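Beltthorpe's Wire Rack Store Finds a Bigger Room
October 6, 2022

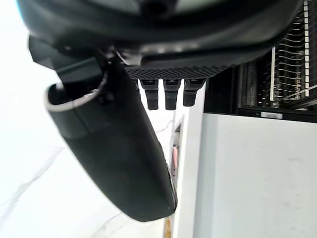 I have been buying shelf parts from Grumell for longer than I'd like to admit, so when I heard they were leaving the old place on the Ulovthorpe road I drove over the same afternoon to find out what was going on. Good news, everybody — they're staying in Beltthorpe, and they're only moving a few doors down.

The new room is 2,050 square feet, and if you ever tried to turn around with a cart in the old one you'll know what a difference that makes. Zuleica Arruda, who owns the store, has been planning this since February. She wanted the racks out where people can walk up and handle them (the old setup had half the stock behind the counter, and you had to ask for every last rod). Now you help yourself, and you pay by the piece at the front.

For anyone who hasn't been, Grumell sells storage racks and all the bits that go with them: rods, dividers, clips, feet, hooks. A lot of us in town first went in looking for one missing divider and came home with a whole new pantry. I did exactly that, and my husband still brings it up!

Thaddäus Lanz is running the floor. He moved here from Toledo and used to fit out restaurant kitchens, so he's the one to ask if your shelves sag in the middle or your pan lids won't stay standing. I asked him about my hall closet and got a good ten minutes on divider spacing, with a sketch on the back of a receipt. He thinks most people set their dividers too far apart, and that tall things like baking sheets want narrow slots. I went home and tried it. The sheets stand up now, though I've lost the spot where the cooling racks used to go, so that's my next project.

There are two free sorting mornings coming up, one for kitchens and one for garages. You bring your measurements and a list of what you need to store, and Thaddäus helps you work out a layout before you spend anything. There's room for 70 people in all, and Zuleica says the kitchen morning is filling up faster. Sign up at the counter or call the store. You don't have to be a customer.

The old room stays open while they finish carrying things over, so check before you go if you're after something particular. Longer rods are already at the new place, and most of the small parts are still at the old one. Returns are at the old counter for now too.

Parking is in back — the turn comes right after the shoe repair, and it's easy to miss. I missed it twice.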